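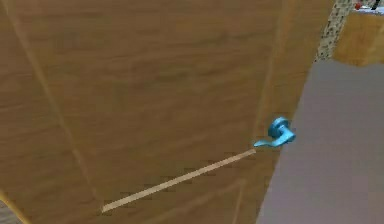

I have a rule about horror games, and the rule is that I don't play them after dinner. I broke it for Brestura, the new haunted-hotel game from the tiny team at Stula, and I've been sleeping with the hall light on ever since. So there's your review, if you're in a hurry.

For everybody else, a bit of background. Stula made Cordeiro a few years back, that odd little fishing game where you never caught anything and somehow I still put 58 hours into it (my family has opinions about this). I loved that game. I loved it so much that when I heard their next one was a first-person puzzle thing set in a closed-down hotel, I figured they'd lost their minds a little. What do fishing people know about ghosts?

Quite a lot! Brestura starts you off in the lobby with a ring of keys, a bad flashlight and a guest book with 877 names in it. Every name belongs to somebody who checked in and, as far as you can tell, never left. You pick a name, find the room, and try to work out what went on. Some of the stories are sad and some are very silly. One guest seems to have spent her whole stay arguing with the kitchen about soup, and following her angry notes up and down the service stairs was the best hour I've had with a controller in ages.

Then the lights go, and you remember what kind of game you bought.

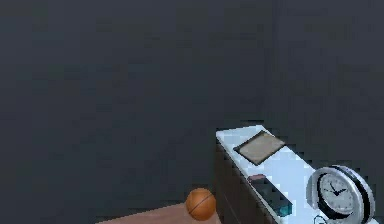

What gets me is how slow it all is. You can't run. You can sort of hurry, if you hold down the trigger, but your footsteps get louder and you really, really don't want loud footsteps on the third floor. I spent 17 minutes standing in a linen closet because I heard a cart roll past and didn't feel like finding out who was pushing it. My tea went cold. My dog left the room.

The puzzles are mostly fair. You match luggage tags, you read the old bell board, you fiddle with the elevator until it stops somewhere it shouldn't. I got properly stuck on 3 of them, and two of those were my own fault for not reading a note I'd been carrying since the lobby. The last one, with the piano, is just mean. I looked it up and I'm not sorry.

I do have complaints. The save system is stingy – you can only save at the front desk, and the front desk is always a long walk from wherever you've just done something clever. The map is drawn by hand and very pretty and about as useful as a napkin. And the voice acting wobbles. The night porter is wonderful, all gravel and bad news, but the hotel manager sounds like he's reading the phone book through a scarf.

It also ran pretty rough on my older laptop, with a stutter every time I went through the ballroom. Zendham, the publisher, says a patch is coming in April, along with a mode that lets you save anywhere. If you're patient, I'd wait for that. If you're like me and you've already got the thing half downloaded, at least turn the shadows down to medium before you start. You'll lose a little mood and gain a lot of smoothness.

Brestura is out on 24th February for PC, with the console versions to follow. Play it with headphones, and play it before dinner. I still have most of the fourth floor to do, and I'm saving it for a sunny morning with somebody else in the house.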